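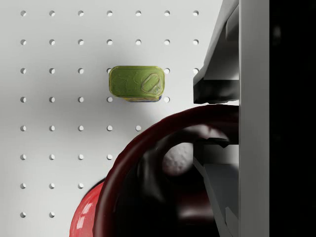
How to Put Up a Pegboard in a Small Kitchen

Wed 6 December
By Slamet Rahman

My kitchen in Grerkstead has one good wall and almost no cabinets, so in June I decided to hang a pegboard for the pots, the ladles and the small things that always fall behind the stove. I made two mistakes the first time and had to take everything down again. For a kitchen I recommend a white board with round holes in a regular square grid, because you can count positions when you plan your hooks, and a tin or a mug looks tidy against it. Boards with long slots also exist, but the hooks for them are more expensive and I could not find them in every store.

What you need

One pegboard, cut to size. Wooden strips for the back, 20 mm thick. Wall screws and plugs that match your wall. Shorter screws for fixing the board to the strips. A level, a pencil, a drill, a small piece of sandpaper. I paid 85 for everything except the drill, which I borrowed from my neighbor Raed Kanaan. The hooks came in a mixed box from Jillow, and half of them I still did not use.

Choose the place

Stand in front of the wall and reach out your arm as if you want to take a pan. The middle of the board should be near the height of your hand. Keep the board well away from the burners. Grease from the stove travels further than you think, and heat can bend a thin board. Check also what is inside the wall. Pipes usually go straight up from the sink and wires go straight up or down from a socket, but in an old house do not trust this. Use a detector before you drill.

Make the frame

The hooks need free space behind the board. This was my first mistake: I screwed the board flat on the wall and no hook could enter. Cut the strips so that they make a rectangle a little smaller than the board, and add one more strip across the middle if your board is wider than your arm is long. Before you fix anything, hold each strip behind the board and look if it closes a row of holes you want to use. Move it if so.

Mark the first strip on the wall with the level. Drill the holes, clean out the dust, put in the plugs and screw the strip tightly. Then do the others, measuring always from the first one. If you measure from the ceiling you will copy every fault of the ceiling, and mine has many.

Wash and paint before hanging

If your board is raw, sand the edges and paint it now. Use a small foam roller with little paint on it. A brush fills the holes, and then you will spend an evening opening them with a toothpick — I know this evening well. Two thin coats are better than one thick coat. Let it dry for a full night. A board which comes already finished only needs a wipe with warm water and a drop of dish soap.

Fix the board

Ask somebody to hold it. Put one screw in the top left corner, but not fully tight, then check the level and put one in the top right. After that the bottom corners, then the middle. Use a washer under each screw head so it does not sink into the board. Tighten everything slowly and stop when the washer sits flat.

Arrange the hooks

My second mistake was to put the hooks first and the pots after. Now I lay the board's shape on the floor with tape, place all the things inside, and move them until nothing touches. Only then I push in the hooks. Some general advice:

Heavy pans go low and near a strip, where the board is stiffer.
Things you use each day go on the side of your working hand.
Leave a full hand of space under every mug hook, or you will knock the handle when you lift it.
Long spoons can hang in front of other things, lids cannot.

If a hook comes out each time you take the pan, wrap its lower leg with one turn of thin tape, or buy the small plastic clips that lock it. At the hardware store Rondonuwu they sell these clips by the bag.

After some weeks

Press on each corner of the board with your palm. If it moves, tighten the screws. Twice a year I take everything off and wash the board with a soft cloth, going gently over the holes, where the dust and grease like to stay. Dry it well. Do not spray water directly on it, or the water will go in behind.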